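Minodov Chores Project – September progress report to the Britdale fund 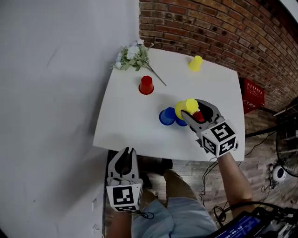
So can a machine take over the chores in one of your shops yet? A few of the easy ones, with a person close by, and I wouldn't leave it alone on a Sunday morning.

We got through 353 tries this month against a plan of 200, so I'm pretty happy! Cups are coming along best. We use plain plastic ones in red, blue and yellow, and picking up a single cup is close to boring now. Pulling apart cups that are stuck inside each other is still a pain – 70 of our tries went on that alone, and I'd call 14 of them good enough to show you.

Wiping tables is behind. Arsen Polishchuk wants to redo the cloth part from scratch (I think he's right, but it'll cost us time). The folks at Rumitz have asked about shelf stocking again, and I've told them spring.

Money is fine, apart from the Afolabi invoice, which I still need you to sign. Next up is sorting cups by color, then back to the cloth.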